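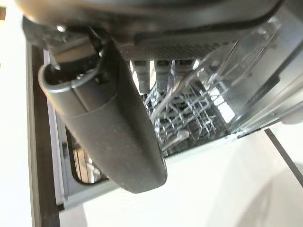 Wrist camera view over the dishwasher rack, gripper above the tines

April, late evening

Long day in the kitchen rig at Cirville. I wanted the dishwasher numbers finished before the Nyarko meeting and they are, just.

We ran 200 attempts at taking single items out of the rack, and 167 counted as good. A good one means the item leaves the rack and gets to the tray without the arm stopping itself. I had hoped for more, but it beats the Tivville run, and they had the cutlery in a basket. Ours lies among the wires, so it is harder to pick out.

Most of the failures were small metal things. The policy sees a bright bar of wire and a bright spoon handle and goes for the wire. I went through the failed clips after lunch and marked 12 where the fingers closed on a tine. The clear plastic panel on the right gives a lot of glare as well. I don't know yet how much that matters — it could be most of it, or none.

Tried the slower approach in the afternoon. The gripper waits above the rack, takes 3 frames and only goes down if they agree on the target. It takes longer, and I haven't run it enough to put a figure next to it. My feeling is that it helps with spoons and does nothing for plates.

The Vinmont people want the success rate split by item. Fair enough. I should have logged it that way from the start and now have to go back through the lot by hand.

Back sore from leaning over the door. Tomorrow: blinds down, same rack, same items, and change nothing else. Must charge the headset tonight.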